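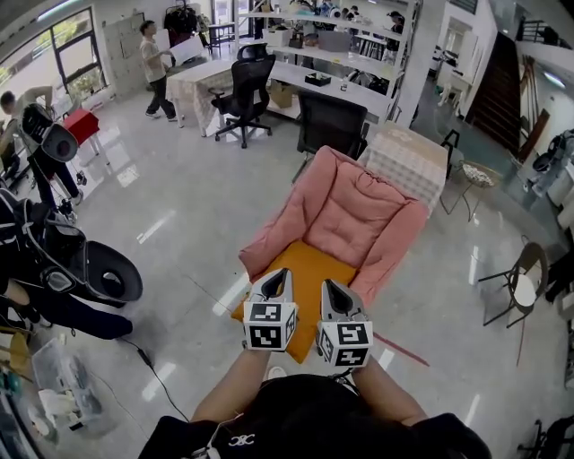 마린 바시치의 말로는 안락의자의 방석은 놓는 사람이 앉아 보기 전까지 제자리를 찾은 것이 아니라고 한다. 우리는 이 한마디에서 이번 절의 물음을 얻었다. 방석 하나를 바로 놓는다는 일은 어디까지를 가리키는가?

연구논문 > 생활공간·가구

4.2 안락의자와 방석: 정돈의 기준

그림 3. 누빔 등받이와 둥글게 말린 넓은 팔걸이가 있는 분홍색 안락의자. 좌면에 주황빛 도는 노란색 방석이 놓여 있다.

안락의자는 정돈 연구에서 놀랄 만큼 풍부한 대상이다. 식탁이나 선반은 면이 평평하고 모서리가 뚜렷해서 물건의 위치를 말로 옮기기 쉽다. 그런데 그림 3과 같은 의자에서는 등받이도 팔걸이도 부풀어 있고, 그 사이에 놓이는 방석마저 부드럽다. 기준으로 삼을 직선이 거의 없는데도 사람들은 방석이 비뚤어졌다는 것을 금세 알아챈다. 이 점이 우리에게는 무척 흥미로웠다!

면담 참여자 11명에게 평소 방석을 정리하는 순서를 물었더니 답은 크게 두 갈래로 나뉘었다. 한쪽은 방석 뒷변을 등받이 아래에 먼저 붙인 다음 좌우를 맞춘다고 했고, 다른 쪽은 양쪽 팔걸이와의 간격부터 본다고 했다. 도이나 바시치는 후자였는데, 앞변이 조금 나와 있어도 좌우만 고르면 "의자가 쉬고 있는 것처럼 보인다"고 표현했다. 우리는 이 말을 코딩 과정에서 '좌우 우선'으로 분류했지만, 원래의 표현이 훨씬 생생하다는 점은 인정해야겠다.

방석을 두드려 부풀리는 동작도 빼놓을 수 없다. 처음에는 위치를 맞추는 일과 별개의 단계로 보았으나, 면담 기록을 다시 읽으면서 생각이 바뀌었다. 많은 참여자가 두드리면서 밀고, 밀면서 다시 편다고 했다(이 대목에서 다들 손짓이 커졌다). 한 번의 정리에 드는 시간은 60초 안팎이라는 답이 많았고, 가스파르 르블랑만은 손님이 오기 전이면 훨씬 오래 걸린다고 덧붙였다.

주변 가구의 영향은 더 살펴볼 만하다. 그림 3에서는 안락의자 뒤로 검은색 메시 사무용 의자가 있고, 그 오른쪽 작은 탁자에는 흰색과 베이지색 체크무늬 천이 덮여 있다. 체크무늬는 줄이 곧아 눈이 기대기 좋은 무늬이다. 코스텔 스토야노비치는 자기 집에서도 탁자보의 줄을 보고 의자와 방석의 방향을 잡는다고 했는데, 우리가 예상하지 못한 반가운 답이었다. 곡선이 많은 가구를 정돈할 때 곁에 있는 직선을 빌려 쓴다는 뜻이기 때문이다.

다만 의자의 방향과 방석의 방향 가운데 무엇을 먼저 맞추는지는 이번 면담만으로 가르기 어렵다. 의자를 돌리면 방석도 함께 움직이므로 답변에서 두 동작이 자주 섞였다. 5절에서는 질문지를 둘로 나누어 같은 참여자에게 다시 물은 결과를 다룬다.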